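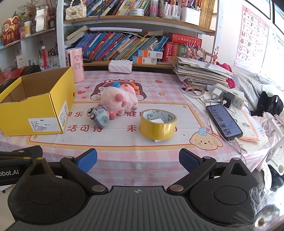

## I tried to get rid of 500 things and I have some questions

The challenge goes like this. You have 12 weeks to get 500 items out of your home. You log each one in an app called Larkura, which gives you a little burst of confetti and a running total, and at the end you are meant to feel lighter. My sister-in-law did it last year and did seem lighter, though she'd also quit her job.

I signed up in January, when I'll sign up for nearly anything.

My first question came up within the hour. What is an item? I had a drawer of dead pens. The app's help page says "use your judgement", so I used it and logged the whole drawer as one. Then I looked at the group chat and saw a woman who had logged every single sheet of a colouring book. She was past 40 before breakfast and people were sending her hearts.

I don't blame her. If you tell people the score is what matters, they will find a way to get the score. I once worked in an office that started measuring how many calls we closed, and within a month we were all closing calls and ringing the customer straight back.

## What left and what stayed

By the halfway mark I'd got rid of a lot of small rubbish. Expired coupons, takeaway menus, a set of measuring cups with no half cup. All of it counted the same as the exercise bike, which is still in the hall, because moving the bike is a whole Saturday's worth of swearing and it scores exactly one.

The things that take up room in a house are big, or they're awkward, or they belong to someone you'd have to have a conversation with. The challenge steers you away from every one of them. I could hit 500 and you'd walk in my front door and see no difference at all.

The coach on the videos is a man named Wayne Dufour. He has a calm voice and very bare shelves. In week five he asks you to hold an object and ask whether your "future self" would pack it. I tried this with the good scissors and a box of Christmas lights. My future self wants both. She also wants the bread maker, and I've met her, she won't use it.

Wayne never says where any of it goes, and that bothered me more than the shelves. There's one video on donating, it runs a few minutes, and it amounts to "drop it off". I took four bags to the thrift store on Lemieux and the fellow at the back door sighed before I had the hatch up. He told me they pay to have a good share of what comes in hauled away. So some of my confetti was for making my garbage into his garbage.

## Then came the bins

Around week eight the emails changed. Until then it had been all "let go" and "breathe". Now there was a discount code for Sirnlow storage tubs, "chosen by our community", for the things we'd decided to keep. Clear ones with a grey lid, sold in sets.

I had wondered how a free app paid its bills. I suppose I should have seen it coming, but it did take some nerve to get people to clear a shelf and then sell them something to put on it. The chat loved them. One fellow bought three sets and posted his pantry, and I'll admit the pantry looked great.

I asked, politely I thought, whether a tub counts against your total. My message got one thumbs up and no reply.

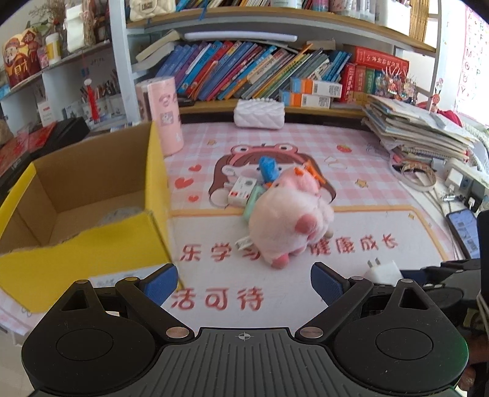 ## Where I ended up

I stopped at 267. I'd meant to go on to the end, but one evening I caught myself sorting through a jar of buttons, trying to decide if they were one item or a great many, and I closed the app and made a cup of tea.

Some of it was worth doing, to be fair. I can find the tape now. I gave my mother's Cestier casserole dish to my cousin, who cooks in it, and I was glad to see it in use. That one dish felt better than the other 266 put together - and it would have happened without any app if I'd picked up the phone.

What I'd like to know, and haven't found, is what these houses look like a year on. Every "after" photo I've seen was taken the same afternoon. I'd believe a good deal more of it if Wayne went back and knocked on a few doors.

I've kept the account open so I can read the chat. The colouring book woman finished in week three and has started again from zero. If anyone local wants an exercise bike, it works, the seat is a bit torn, and you'd need to bring a friend to lift the other end.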